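Skillier builds training set for two-armed assembly work in simulation

February 28, 2026

Skillier has started collecting examples in simulation for a learning system meant to handle assembly jobs with two robot arms. The company said the set stands at 172 episodes, of which 152 passed review.

Each episode records the arms working at a virtual station with a perforated base board and a slatted rack. Operators steer both arms by hand controller, and the software stores what every camera in the simulation sees along with the joint positions.

"The wrist views are hard to read at first," said Chenxi Xue, who leads the collection team. "The gripper takes up a lot of the picture - but that is what the system has to learn from."
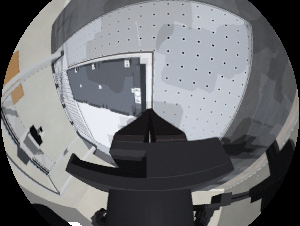
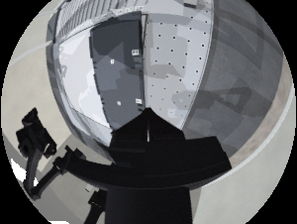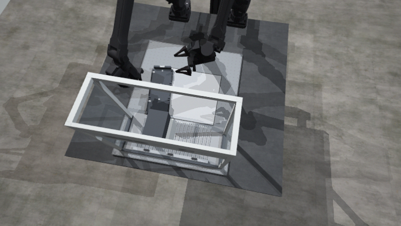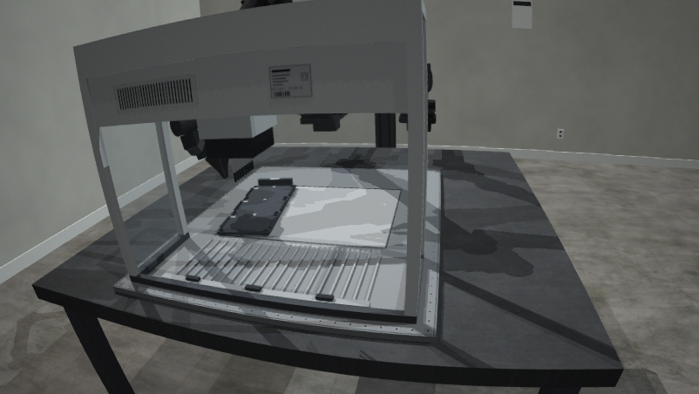

Views from the simulated station. The first two are strongly curved gripper views; the third shows both arms over the base board, and the fourth the enclosure on its table.

Lighting and camera placement are changed between sessions. Aiguo Lu, an engineer on the project, said an earlier set made in August used one fixed light, and the trained system did poorly when shadows moved.

Episodes are thrown out if an arm stalls or a recording has gaps. A team of seven operators shares the work, with two reviewers checking the results.

Skillier plans to test the trained system on hardware at its Claltberg site. It did not give a date.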